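# Penalville Shelf Price Records

Weekly shelf prices for packaged snacks, collected from small grocery stores in Penalville and Nornwood. Version dated 05/09/2024.
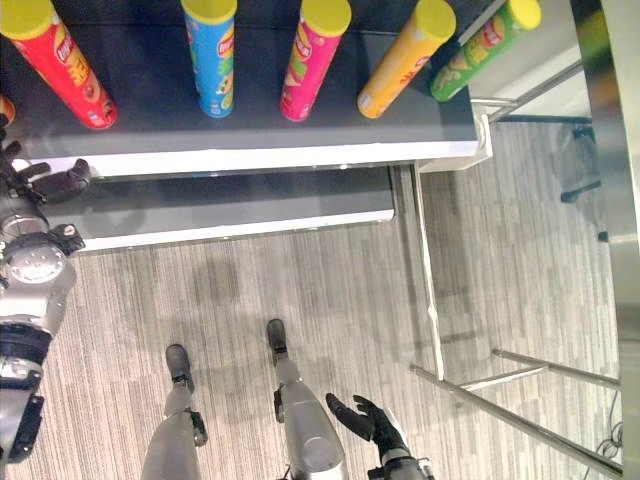 The records cover chips, crackers, salted nuts and pretzels. Fresh bakery items and anything sold by weight at a counter are excluded. Each row is one product in one store in one week.

## Contents

| File | Description |
|---|---|
| `prices.csv` | Main table, roughly 3000 rows |
| `stores.csv` | One row per store, 38 rows |
| `products.csv` | Product names, net weight, package type |
| `notes.txt` | Free-text remarks from data entry |

All files are UTF-8, comma separated, with a header row. `notes.txt` has no fixed structure.

## Fields in `prices.csv`

- `store_id`: joins to `stores.csv`
- `product_id`: joins to `products.csv`
- `week`: ISO week number
- `price`: shelf price in dollars, before tax
- `promo`: `1` if a sale tag was posted, otherwise `0`
- `multi`: quantity required for the promo price; blank if none
- `unit_price`: computed, dollars per 100 g

`unit_price` is always calculated from `price` and the net weight in `products.csv`. Unit prices printed on shelf tags were not used. Stores do not agree on whether to print them per ounce or per pound.

## Collection

Prices were copied from shelf tags by hand and entered the same day. Where the tag and the register disagreed, the tag price was kept and the difference was recorded in `notes.txt`. Missing tags are coded as an empty `price`, never as zero.

Package type is one of `bag`, `can`, `box`, `tray`. Flavors of the same product share a `product_id` when weight and price are identical in every store. If one flavor is priced separately anywhere, all flavors get their own IDs.

## Known problems

1. Net weights changed for several cracker products in August. The old and new sizes have separate IDs, but stores carried both for a while, and a few rows may be assigned to the wrong size.
2. Janevski stores post loyalty prices in larger type than regular prices. Early rows from these stores may hold the loyalty price. They are flagged in `notes.txt` with the word `LOYALTY`.
3. Store 6 moved during collection and kept its ID. Its address in `stores.csv` is the new one.
4. `multi` was added after the first weeks of collection. Blank values before that point do not mean there was no quantity requirement.

## Processing

The cleaning script is `faretti/clean.py`. It drops exact duplicates, checks both joins and recomputes `unit_price`. It does not remove outliers.

```
python faretti/clean.py --in raw/ --out data/
```

Rows that fail a join are written to `rejects.csv` in the output folder.

## Use

Suitable for comparing prices between stores and for teaching basic table joins. The stores were not sampled at random, so averages should not be reported as city-wide prices. There is no sales volume in the data.

## License

CC BY 4.0. Cite as "Penalville Shelf Price Records" with the version date.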